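Friday, January 27, 2023
Brarka arm, pick planner branch

Carried on with the approach pose problem. Planner still likes the elbow-high solution whatever I weight it with, which is fine over the drawers but costs us a lot of the head camera view. Occlusion mask from the arm model now goes in before segmentation, not after. Should have been that way since September.

Swapped the Revari grasp scorer back in for the old one. Same inputs, top 2 candidates kept. Log from this run is 2,053 lines, of which 1,301 are the same warning about the wrist transform being stale. Need to rate limit that before anyone else has to read it.

Things to fix:
- table plane fit gets dragged by the glare patch on the cabinet top. Depth there is rubbish. Try masking on intensity first, then refit
- mask is too tight round the gripper, a strip of finger leaks through and gets clustered with the fruit
- snack bar is so flat it falls under the height threshold. Lower it? Then the noise comes in. Maybe use colour for that one
- object IDs swap when the apple is half hidden. Tracker keeps the orange ok
- Siddiqui config has the collision padding in the wrong units, dont copy it over again

Cukthorpe build compiles but the viewer hangs on exit. Left it, kill it by hand for now.

Frames for the mask test set, head cam, to be labelled:

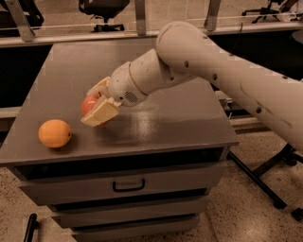
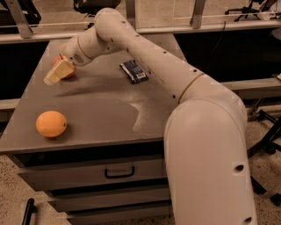
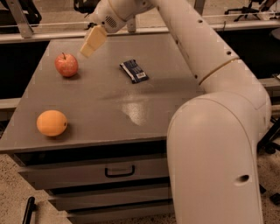 Apple: held in the first, partly behind the gripper in the secnd, clear of it in the third.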